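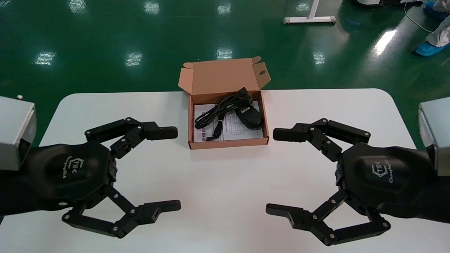
Two grippers over the white table

Ticket: Wonberg wallpaper, seams lifting in hallway
Opened by: Sibusiso Adams
Product: Sutter paste-the-wall, 4 rolls

Seams opened up on the north wall by Sunday morning. Paste went on at 10 a.m., heating was on the whole time.

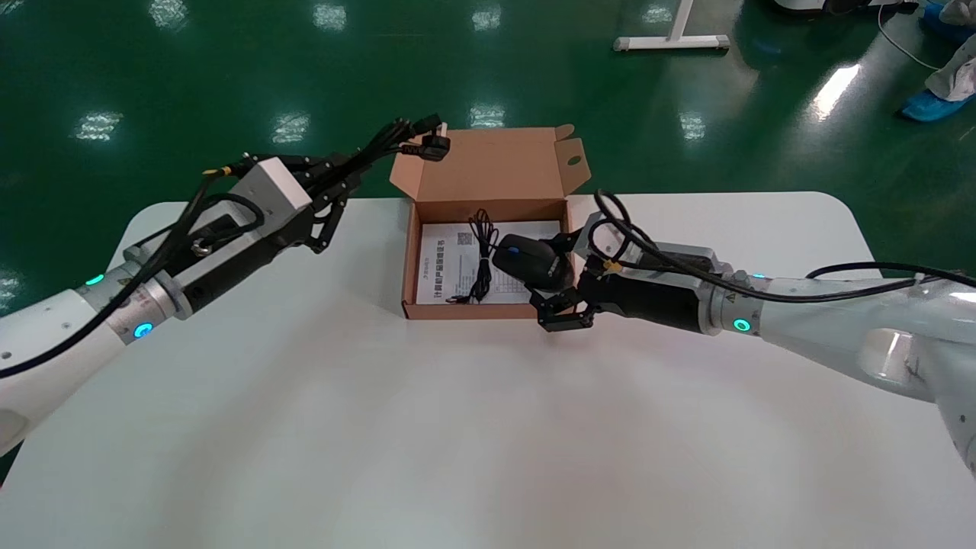

Reply, Vinzenz Mayrhofer, Rorkerus support: Turn the heating off and leave it off overnight. Was the wall primed? Bare plaster pulls the water out of the paste — the edges go first.

Sibusiso: Not primed. Old paint was sanded off.

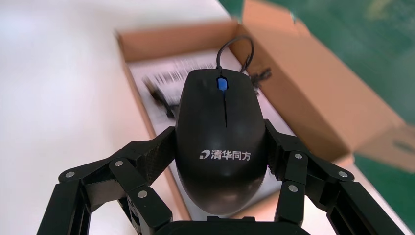 Vinzenz: Lift each seam, brush in seam adhesive, wait 15 minutes, then roll lightly. Prime before hanging the last roll.

Status: waiting on customer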